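Los peluches no duermen en la cama (o eso intento)

Martes, 24 de octubre de 2023

Llevaba yo todo octubre prometiéndome que iba a poner orden en el dormitorio, y ya sabéis cómo son esas promesas: se hacen con el café de la mañana y a la hora de comer se han evaporado. Pero ha llegado el frío, había que cambiar la ropa de cama de todas formas, y me he dicho que de esta semana no pasaba.

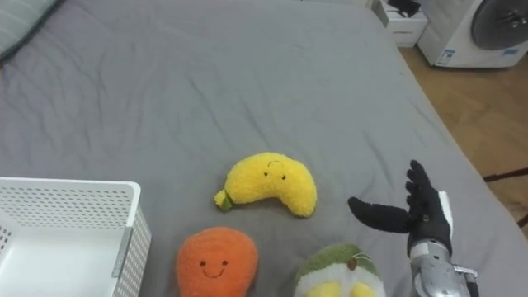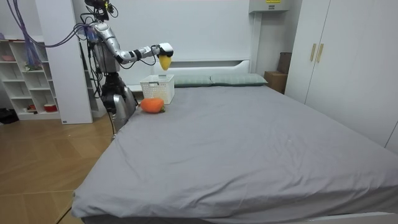

Peluches con forma de fruta, la sábana gris y el cesto blanco.

Archivado en: Casa y orden

Empiezo por la sábana, que me tiene contenta. Es una bajera gris, de un gris que tira un poquito a azul, y me costó decidirme porque en casa siempre hemos sido de sábana blanca (mi madre no concebía otra cosa, decía que el color era para las cortinas). La compré en Dimitriou, la tienda de textiles de la esquina, donde entré a por un paño de cocina y salí una hora después cargada como una mula. Arrugas hace, no os voy a engañar, y yo he dejado de planchar sábanas hace mucho tiempo. Se lava a 30 grados, eso sí, que a 60 ya estropeé una en su día y todavía me duele.

Las almohadas son de un verde grisáceo con unos cuadritos muy discretos. Dudé si quedarían tristes con el gris, y a mí me parece que hacen buena pareja, aunque se admiten opiniones en los comentarios.

Y luego están las frutas. El plátano amarillo, con sus ojitos negros y su sonrisa cosida, fue el primero en llegar a esta casa, y detrás vino el naranja, que también sonríe, y detrás los demás, porque con los peluches pasa como con las macetas: una compra el primero por gracia y al año siguiente no sabe dónde meterlos. Dormían encima de la cama, se caían por las noches, aparecían debajo del armario con una capa de pelusa... Gerasimos Vrettos, mi vecino del segundo, que tiene tres nietos y mucha paciencia, me dio la idea del cesto: que lo tuviera siempre a mano y no los guardara en cajas con tapa, porque las tapas dan pereza.

Así que a eso me he puesto, al cesto blanco de plástico, el rectangular, con los lados calados para que les corra el aire. Recogerlos me lleva 10 minutos si no me entretengo, y me entretengo siempre — sobre todo con el plátano, que es tan suave que da pena soltarlo.

Me queda por resolver dónde va a vivir el cesto de día. A los pies de la cama estorba para abrir el armario y en la ventana le da el sol toda la tarde. De momento probaré junto a la cómoda, y la semana que viene os cuento, que también quiero hablaros de las mantas.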